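Spice cabinet

A spice cabinet is a kitchen cupboard, or a shelf of one, given over to dried seasonings. It is distinguished from the spice rack, which hangs in the open where guests can admire it, and from the spice drawer, which requires its owner to label the lids. In most homes it occupies a wall cabinet near the stove, a position that is convenient for cooking and bad for the spices, which keep best away from heat, light and steam.

History

Household spices were once kept under lock and key, in small chests with drawers for the costlier kinds. As prices fell the lock disappeared, and eventually so did any certainty about what was inside. Fitted kitchens moved the collection to the wall, usually at a height chosen by someone taller than the cook.

Shelving

Most wall cabinets have movable shelves resting on small pegs. Spice jars are short, so a shelf set for dinner plates wastes a good deal of air above them, and this air tends to fill with packets. The Gernar kitchen catalog recommends lowering the upper shelf until a jar can just be lifted out. Its rival Bodin recommends buying a second cabinet.

Containers

Matching jars are the usual ambition. A common size holds 100 milliliters, and sets of 20 are sold by Zidberg and others to households that cook with six spices. The matching rarely survives the first replacement order.

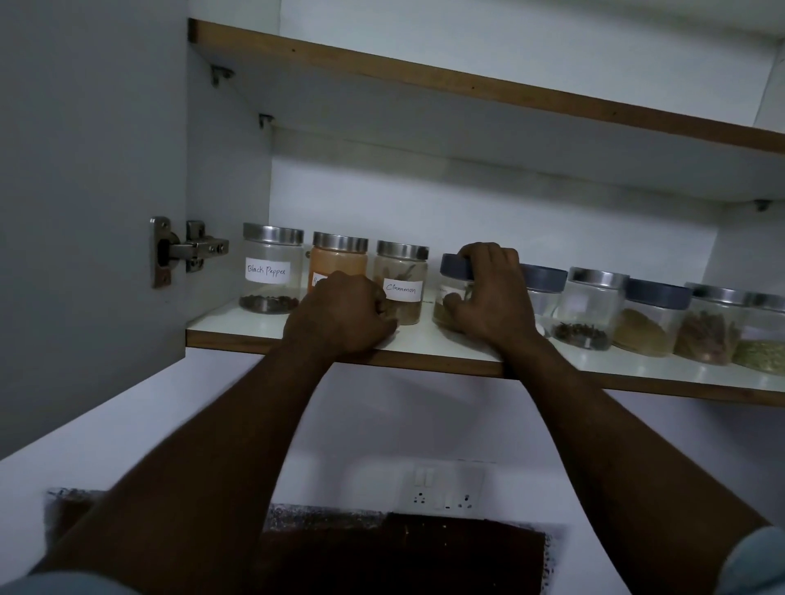

Labels are the other half of the system, and handwriting remains the most popular method despite the efforts of the label-maker trade. A plain "Cinnamon" or "Black Pepper" on a white sticker does the job, and clear plastic jars show when the peppercorns are down to a small layer at the bottom. Steel lids and blue-gray ones can share a shelf without harm to the contents – purists disagree. The Curkik method, named for the housewares shop that printed it on its bags, sorts whole spices to one side and ground to the other. It is widely admired and lasts about 3 weeks.

See also: Pantry; Junk drawer; Bay leaf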